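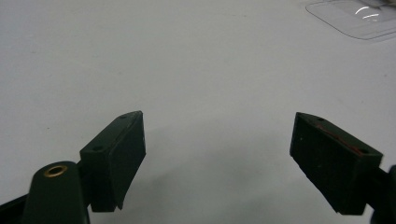

ok short thread on redirects bc I just spent two weeks cleaning up after a site move and my brain is soup

client is Arancibia, sells replacement parts for garden pumps. old site on one domain, new site on another, new shop software, new url structure. all at once. yes I said something. no they didn't wait

old site had 3,614 urls that google knew about. the agency before me (not naming) redirected every single one of them to the homepage. every one. product pages, pdf manuals, the returns policy, all of it

if you've never seen what that does – google mostly treats it as a soft 404. so you get none of the benefit and your visitors land on a big banner when they wanted an impeller gasket. they leave

first thing I did was pull the server logs. not analytics, logs. analytics only shows you people who loaded the script. logs show you bots, old email links, that one forum post from forever ago that still sends traffic

sorted by hits and it was super lopsided. 363 urls had nearly all the traffic. so those got mapped by hand, in a spreadsheet, old in column A new in column B. boring. put music on

the rest I did with patterns. old urls had the part number in them, new ones do too, so one regex rule got most of the way there. test your regex on a copy first!! I did not, first time round, and sent the whole /pumps/ folder into a loop for about 2 minutes

113 pages had no match on the new site at all. discontinued stuff. those got a 410 and a decent error page with a search box on it. don't redirect to something random just so the number in the report goes down

oh and chains. old http to old https to old www to new domain to new domain with trailing slash. five hops to get to a hose clip. collapse them. every rule should point straight at the final address

check from a phone on mobile data too, not only your desktop on office wifi. each hop is a round trip and on a bad signal you really feel it

other things that got missed in the move, in no order:
canonical tags still pointing at the old domain
sitemap listing staging urls (!!)
robots.txt copied over from staging with disallow all in it. found that one at 11pm
images hotlinked from the old server, which is getting switched off in October

that last one is sneaky bc everything looks fine right up untill the old box goes dark. search your database for the old domain name, you'll find it in places you forgot existed. email templates. the invoice pdf footer

also keep the old domain. keep paying for it. I've had this argument with three clients now. Drorcombe let theirs lapse and somebody put a casino on it, and all their old links from suppliers went there

someone asked what I use for crawling – the desktop crawler everyone uses, plus a dumb little script that reads the spreadsheet and checks column A really ends up at column B. I run it after every deploy. will clean it up and post it if ppl want, its ugly

traffic isn't back yet btw. crawl stats look healthier, manuals are showing up in search again. I'd give it a couple months before saying anything to the client that sounds like a promise

next one is Suludstead, same kind of move, but they called BEFORE launch so I get to make the spreadsheet first. luxury

ok going to eat something. replies are open, slow but open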